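Support Log: Comparison of Linkage Grippers for Desktop Disassembly Cell
Print this page | E-mail this page
Filed under: Support > End Effectors > Open Cases 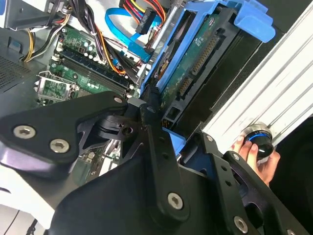 Opened: 2 Jun 2019
Reported by: Macarena Barrios, Bultham site
Units under comparison: Grokari linkage gripper; Muli parallel gripper
Status: Open, awaiting parts

Summary
The Bultham site reports that the Grokari gripper does not return to the same closed position after repeated work inside tower cases. The fault was first noted during drive removal trials, in which the fingers must approach the drive bay past the power wiring and the memory slots. The Muli unit, mounted on the same arm and run through the same program, has not shown the fault.

Entry 1
Site was asked to repeat the drive removal sequence with the wrist camera recording. Over 400 cycles, the Grokari unit stopped short of full closure on 11 occasions. The controller recorded no error code on any of them.

Entry 2
Site was instructed to check the hex screws on the finger links and the fit of the pivot joint. Two screws on the right finger were found below the specified torque and were tightened. The sequence was repeated and the fault returned, though less often.

Entry 3
Controller settings were exchanged between the two units in order to rule out a configuration error. The Muli unit continued to close fully on the Grokari settings. The fault is therefore considered mechanical — most likely wear at the pivot.

Entry 4
Ms. Barrios notes that the Muli unit, although more consistent, is wider at the fingers and must be turned by 5 degrees to clear the power cables. She requests that this be entered in the comparison report. Request accepted.

Action
A replacement pivot set has been ordered from the Asstead depot. The Grokari unit may remain in use at reduced speed. The comparison will resume in August, and both units are to be tested again from the first cycle.

Related cases
Muli gripper: finger clearance in narrow bays
Wrist camera loses focus at close range
Grokari controller: firmware rollback procedure
Asstead depot: parts return form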